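Products > Travel papers > Mellell Travel Health Folder

Mellell Travel Health Folder

Last updated: 11/06/2019

The Mellell is a folder for the health papers which a traveler must show at a border, at an airline desk or at a clinic far from home. It holds the vaccination booklet, the letter from the doctor, the insurance card and the list of medicines, and it keeps them in the order in which the officers usually ask for them. It is made for families, for school groups and for people who travel with a long-term illness.

We began to sell it in May, after one year of trials with the travel clinic in Clolholm. The first version had a zipper. Many older customers did not like it, so the present version closes with a wide flap and an elastic band.

What is inside

The folder has four clear pockets in the front. The first two fit the yellow vaccination booklet, open or closed. The third is for a folded letter, and the fourth is for cards. Behind the pockets is a bound notebook of 96 pages, with ruled lines and a column for the date. In the back is a deep pocket for prescriptions and receipts.

The medicine list is a loose sheet and comes in eight languages. You write the name of the active substance, the dose and the hour. Please do not write only the brand name, as it is often different in another country, and the pharmacist may not know it.

There is also a small entry rules card. It does not tell you what each country demands, because these rules change too often for a printed card. It gives you the questions to ask at the consulate: which vaccinations are required, how many days before arrival they must be given, if the transit countries count also, and if children have other rules.

Sizes and price groups

Single - for one traveler, fits in a coat pocket.
Family - for up to five travelers, with colored tabs.
Group - for teachers and tour leaders, with a shoulder strap and a lock.

The Group size is made to order. We need two weeks for it, and three weeks before the summer holidays. Refill notebooks fit both the Single and the Family, but not the Group, which takes the larger Matei refill. The order number of the Single is 2,273 and of the Family 2,280. Please write the number on your order form, as the two names were mixed up sometimes.

Care

Wipe the outside with a damp cloth. The pockets can stick to fresh ink, so let a new stamp dry before you put the booklet back. Do not leave the folder on the dashboard of a car in summer - the clear pockets become soft and keep the bend afterward.

Returns

An unused folder can be sent back in 30 days. We cannot take back a folder in which somebody has already written, also when it is only one line. If a seam opens in the first two years we repair it, and the postage is on us. 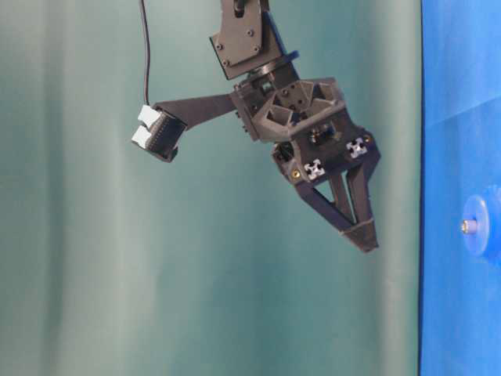

Tristside Travel Papers Department

Orders and questions are handled by Tharun Pai and his two colleagues. For the Group size, please tell us the date of departure and the number of travelers in your first message, then we can answer with the price the same day. We also send paper samples of the medicine list, without cost, to clinics and schools. Advice about vaccinations we do not give; for this you should speak with your doctor, best six weeks before the trip.

Contact | © 2019 Tristside | Back to top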